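How to get smells out of a kitchen sponge (and when to give up)

Every few months somebody publishes a new trick for making an old sponge smell like a fresh one. I have tried most of them over four years of running the washing-up at a lunch club in Gamden, and my view is that the majority do very little. What follows is what I still bother with.

Start by smelling it properly. Rinse the sponge under the hot tap, squeeze it hard, wait a minute and sniff. If the smell has gone, it was old food and you can carry on. If it comes straight back, you are dealing with something living in the foam, and washing-up liquid won't shift it however much you use.

Boiling is the method I trust most, which isn't saying a great deal. Put the sponge in a pan of water, bring it up to a proper boil and leave it for five minutes. Lift it out with tongs and let it cool before you squeeze. Don't use a pan you are fond of, as the dye sometimes comes out of cheap ones.

Vinegar gets recommended everywhere. I soaked one overnight in the white stuff and by the next afternoon it smelt of vinegar and old sponge together. Bleach does work, but you need to rinse it for ages, and it must never go anywhere near the vinegar. The two together give off a nasty gas. 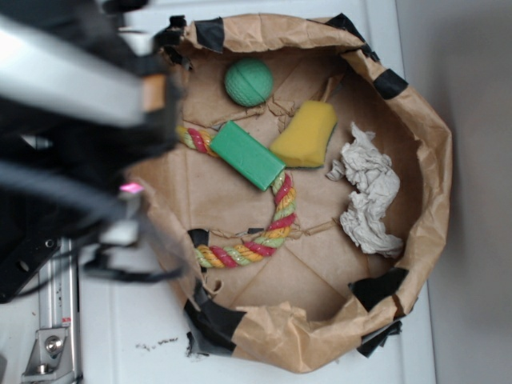

Drying matters more than any of the soaks. A sponge left flat in a puddle by the tap will turn in a couple of days, whatever you paid for it. Squeeze it out and stand it on a narrow edge, somewhere air can get round it. Watch the two-layer kind, yellow foam with a thin green scrubbing side, because crumbs get stuck in the green part and stay there. Scrape that side with a blunt knife under the tap before you put it away.

I was sent a pack of Vondilum "odour-proof" sponges last June by Wenche Boström, who swears by them. They lasted a week longer than the supermarket ones, possibly. I also changed how I dried them that month, so I wouldn't put money on it.

As for the microwave, I don't recommend it. People forget to wet the sponge first, or they use one with metal in the scourer, and both can start a fire. If you have a dishwasher, put the sponge on the top rack with the hottest wash and the drying cycle on.

Throw it out if it still smells after one boil and a full day's drying. Bits coming off in your hand mean the same thing. A sponge on its way out can do one last job on the bins or the bike, but don't bring it back to the sink afterwards.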